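Category: Dev Updates / Funding Reports

Zarnwood progress report, second milestone (April)

Hi all at Nelleck,

Okay, so where did we leave off? Last time I wrote to you, Zarnwood had a working title screen, one and a half levels and a boss who walked backward into the lava every single time. The boss is fixed! He's now mean in the way we wanted. The half level is a whole level, and there's a third one you can play from start to finish if you stay out of the basement (more on the basement in a minute).

The big piece of this milestone was the save system, and I'm happy to say it's in. You can quit anywhere, even in the middle of a conversation, and come back to the same line. Jayson Mercado rebuilt it from scratch after our first try kept forgetting which doors you'd opened, and then he rebuilt it again when I changed my mind about how doors work. Sorry, Jayson. Old saves from the March build won't load, so if anyone in your office has been playing that one, please start over.

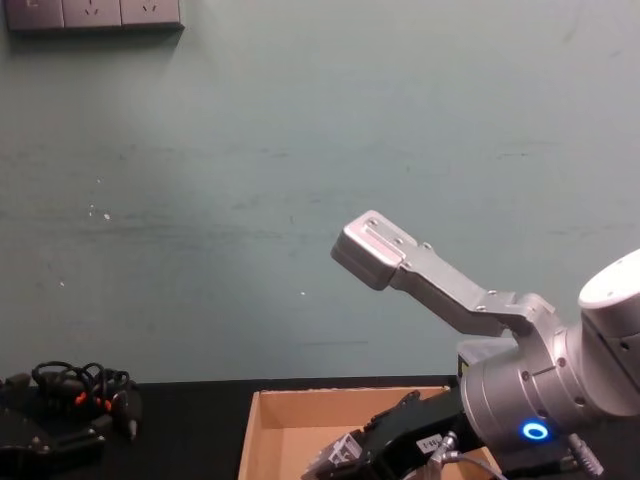 Dialogue is further along than I expected. Oksana Nazarenko has 249 lines written and placed, and most of them have survived two rounds of cuts. The ferry captain got longer and the mayor got a lot shorter. We still don't have a good ending for the beekeeper quest. Right now you bring her the smoker, she thanks you, and then she thanks you again if you walk past her, forever, until you leave the map.

Now the basement. It's the one thing on the milestone list that I can't mark as done. The idea was a dark maze where you find your way by sound, and it sounded great on paper (I still think it's great). In practice, people got lost and mad. We ran an open playtest and 75 people made it to the basement door, and the comments after that point got pretty short. A lot of them thought the game had frozen, because the dripping noise that's supposed to guide you was so quiet on laptop speakers that it might as well not have been there.

So we've been trying things. Renato Belmonte made the drip louder and gave each corridor its own pitch, which helped a bunch. I added a weak lantern that burns out, took it away again, then put it back with more oil. We also tried a map and I hated it. The current version has the lantern, the louder drips and a shortcut back to the stairs, and I got through it with my headphones off on the first go, though I did build the thing.

We put that version up for the mailing list last Thursday and asked people to go straight to the basement and tell us how it felt. 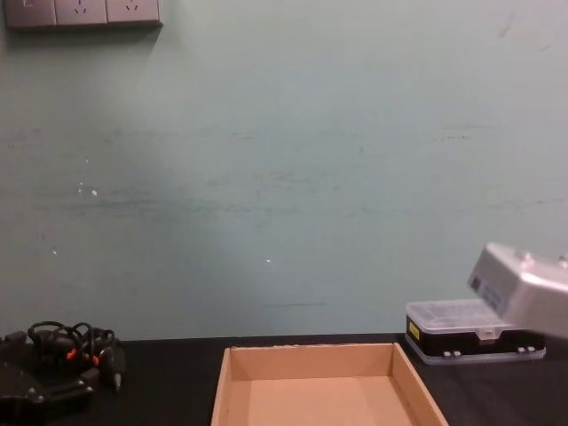

Consolacion Umali wrote back that the pitches finally made sense to her, but that she'd stopped listening as soon as she had the lantern, and would we consider handing it over later, after the first locked gate, so she'd have to learn the sounds first? She also said the shortcut was the best thing in the level and that she'd like one in the sewers too.

I think she's right about the lantern. Moving it is a small job, maybe an afternoon, and I'd like to get it in before anyone else tests. The sewers I'm less sure of. They're meant to feel like a long way down, and Rutilio Bautista has already drawn all the backgrounds for the walk back up, so I'd feel terrible skipping people past them.

Money next. We're on budget for everything but audio. The extra basement work ate into it, and we're $700 over on that line. I'd like to cover it from what we set aside for the trailer, since Renato is scoring the trailer anyway and has some leftover music from the harbor level that fits really well. If you'd prefer we leave the trailer money alone, let me know and I'll find it somewhere else. The spreadsheet is in the shared folder, on the tab called "current" (ignore the one called "current 2").

Still to do before the next report:

Controller support. Menus work, but the inventory grabs the stick and won't let go.
Beekeeper ending.
Lantern move and another basement test.
Text size options, which a lot of testers asked for and which I should have put in from the start.
A real icon. We're still using the placeholder turnip.

I'll send the new build once the lantern is in. If you get stuck at the first locked gate, the key is in the soup.

Tags: Zarnwood, milestones, playtesting, indie adventure

Recent updates
Zarnwood: First Milestone Report
Why Our Boss Kept Walking Into Lava
Drawing the Harbor Level
Baluyot Post-Launch Notes: Patches and Leftovers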